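Recording a laundry task by teleoperation

Updated 8/30/24

Home both arms and check that the wrist cameras are streaming before you take the leader handles. Set the episode limit to 90 seconds.

Approach the drum with the gripper open. Close on a fold of cloth, pull straight out past the rubber rim, then lower towards the basket. Keep the wrist level near the door latch. If a grasp slips, retry within the same episode and tag it "regrasp".

Denim needs a slower close than cotton. Release only once the fingers are below the level of the door opening.
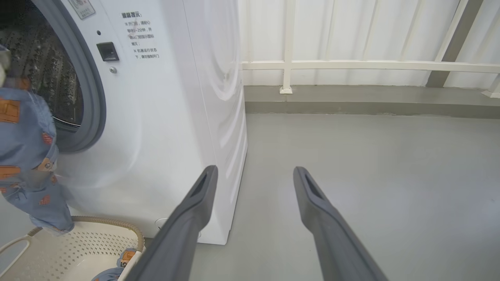

Vlastimil Štěpánek replied that he keeps the slipped grasps in the training set but trims any pause where the operator lets go of the handles.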